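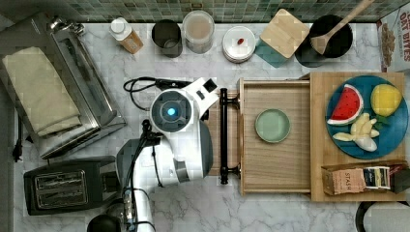

Let me say first that I love my dog's name. Iro came with it, he was already ten when I brought him home, and it suits him the way a good old coat suits somebody. I say this because people assume I must have been looking for an old dog, that I walked into the Londlow shelter one Tuesday with a noble purpose and a tissue in my hand. I went in to drop off a bag of towels. I had a perfectly reasonable plan to get a puppy in the spring, and I had already bought the little collar.

Anyway, that was three years ago, and Iro is asleep against the bathroom door as I write this, snoring like a much larger animal. I have been meaning to get something off my chest about senior pets for a long while, and it's this: I think we should stop giving them away.

I mean the reduced fees. You have probably seen them at your own shelter (ours does it every March), the big cheerful sign with "Seniors Free!" and a photo of some gray-faced sweetheart in a bow tie. I know why it's done, and I know the people who do it, and they are kind and tired and they want the kennels empty for the right reasons. When I adopted Iro I paid nothing at all, and I remember feeling a bit sorry for him about it, standing there at the counter while the family next to me wrote out a check for a spaniel mix who was busy eating his own leash.

What bothers me is that the money we didn't ask for at the front desk gets asked for later, and usually by a vet, and usually all at once. In Iro's first two months with me I spent $1,174. That was teeth, mostly, plus blood work and a thyroid test and the start of the pills he still takes in a bit of cheese every morning. I could manage it, with some grumbling and a very plain summer. Plenty of good, loving people couldn't have, and it would have had nothing to do with how much they cared about him. They would have been caught by surprise, and I think surprise is what sends so many older dogs back.

So here is what I would like instead, and I've been saying it to anyone who will stand still. Charge a fee for the old ones. Make it the same as for the young ones, or close to it. Then spend every penny on the animal before it leaves the building, on the dental and the blood panel and a proper talk with somebody who can tell you what the next few years might look like. Hand over a folder! I would have given anything for a folder. I had a photocopied sheet about housetraining, and Iro was better housetrained than some of my uncles.

My friend Jad Hamdan, who has fostered more dogs than I've had haircuts, thinks I'm wrong about this, and we have gone around and around on it over a good many pots of coffee. He says a fee is a door, and every door you put in front of an old dog is one more person who turns toward the puppies. He has a point. He also lives with Manurung, a deaf, three-legged hound who waited most of a year for somebody to stop at her kennel, so he has earned his opinion, and I don't like arguing with him when she's leaning on my knees. Where we meet, I think, is that he wants people to come in and I want them to be ready once they have. If some generous soul wanted to pay the fee on a family's behalf, I'd have no quarrel with that at all. The work on the dog would still get done.

And I'll admit there's some plain feeling mixed up in it too. I don't care for the word "free" over a living creature's head. Iro knows how to wait at a curb. He knows the sound of my sister's car from two streets away, and he taught himself to use the ramp by the back steps after I had spent an entire weekend trying to teach him with chicken. Somebody put years into that dog before I ever met him, and I got the benefit of it without lifting a finger.

The little collar is still in the hall closet, by the way. My neighbor keeps asking whether she can have it for her new pup, Stikance (her grandson picked the name and will not explain it), and I keep saying yes and then forgetting to take it over. I'll do it this afternoon, when Iro wakes up and wants his walk.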